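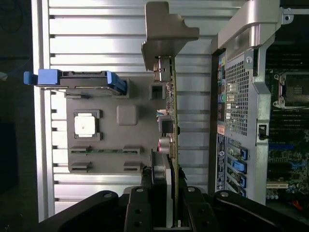 The Flavell open day costs nothing to get into, and I went with the attitude that suits the price. Flavell takes in old office computers, sorts out what still has life in it and sells the rest by weight, and every April it lets the public in to admire this. The flyer promised "a second life for 200 machines a month." I wanted to know what counts as a life. Our guide, Máté Dudás, had an answer ready, and it was all about parts: a green expansion card with its gray L-shaped bracket still on it counts as saved, he said, the same as a whole computer does. So the 200 on the flyer may be 200 machines, or it may be a good many fewer and a box of cards. I asked which. He said he would find out -- I am still waiting.

The morning talk was given by Krisztina Tóth, who used to buy for a school district and knows what the stuff is worth. She was the best thing on the program. Schools in Jirnberg, she told us, got 179 refurbished machines last year, and 19 came back within a month. I thought that was a decent result and said so. She thought it was poor. The ones that came back mostly had tired batteries or bad hinges, and no one had written down which.
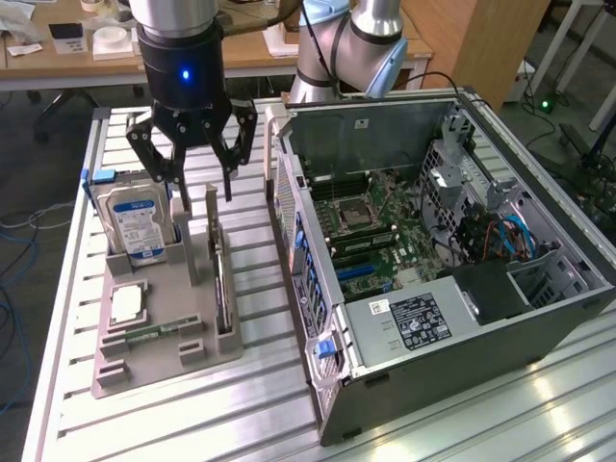 Lunch was soup in a paper cup, and then came the part about data, where I had the most doubts. People hand over their old computers with tax returns and family photos still on them, and they do it on the strength of a sticker on the door. A hard drive sitting in a gray tray beside other parts looks the same wiped or full, and I would like more than a sticker. Orsolya Major, who runs the intake desk, showed me the paper form you get to take home. It has a line for the serial number. On the sample she handed me, that line was blank.

The shop by the exit had laptops with a one-year guarantee, which is fair, and a shelf of loose chargers with no guarantee at all. I bought a charger. The parking lot on Molline is free until 4, whatever the sign says.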